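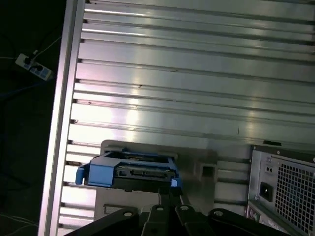 # How does a driverless bus know where it is?

When you walk to school, you know where you are. You see the corner store, then the big tree, then the crossing. You have made this trip many times, and you carry a kind of map in your head.

A driverless bus has to know where it is too, and it has to be much more exact than you. If you are one step too far to the left on the sidewalk, it doesn't matter. A bus that is one step too far to the left may be in the wrong lane.

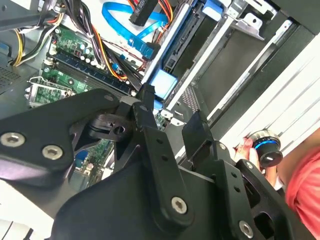
**Norby Transport Museum – Learning Department**

## Start with satellites

High above the Earth, satellites send out radio signals all day and all night. A receiver in the bus picks up signals from several of them. Each signal says when it was sent. The receiver uses the tiny delay to figure out how far away each satellite is, and from that it can figure out its own place on the ground.

Phones do the same thing. You may have seen the dot on a phone map jump to the wrong side of the street. Tall buildings cause this. The signal bounces off a wall and takes a longer path, so the receiver thinks the satellite is farther away than it is. In a tunnel there may be no signal at all.

## Count the wheel turns

The bus also keeps track of its wheels. Say a wheel rolls forward 2 meters each time it goes around. After 100 turns, the bus has gone 200 meters.

Another sensor feels the bus turning left or right. Put the two together and the bus can keep track of its path in the dark. Sailors used to do something like this, with a compass and a guess at their speed. It is called dead reckoning.

Small mistakes add up, though. A wheel may slip on wet leaves. The longer the bus goes on without checking, the more wrong it gets. 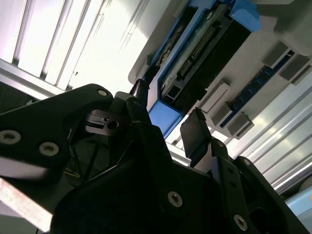 So it checks. Before the bus carries any riders, people drive the whole route and record the things that stay put: curbs, poles, walls, and signs. These go into a very detailed map. Later, the bus measures how far it is from the things near it and looks for the place on the map where those distances fit.

## The Remo shuttle

The Remo shuttle in Fletport follows a loop from the ferry dock to Wihongi Road and back. Its map holds 226 landmarks. Ruby-Lee Treloar, who works on the map, drives the loop again whenever the city moves a sign.

The loop has almost 500 meters of road between tall buildings. On that part the shuttle relies more on its wheels and its landmarks, and less on the satellites.

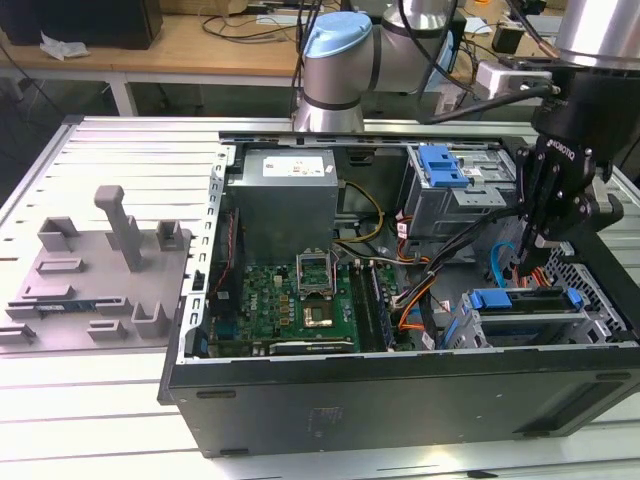 If the different answers don't agree, the shuttle slows down. If they still don't agree, it stops and calls the control room.

## Try it

Have a friend watch you for safety. Stand at one end of a playground, pick a spot, and count your steps as you walk to it. Go back, close your eyes, and walk the same number of steps. How far off are you? Now try it again, opening your eyes once halfway.

*Written by Ewan Maihi. Oct 4, 2026*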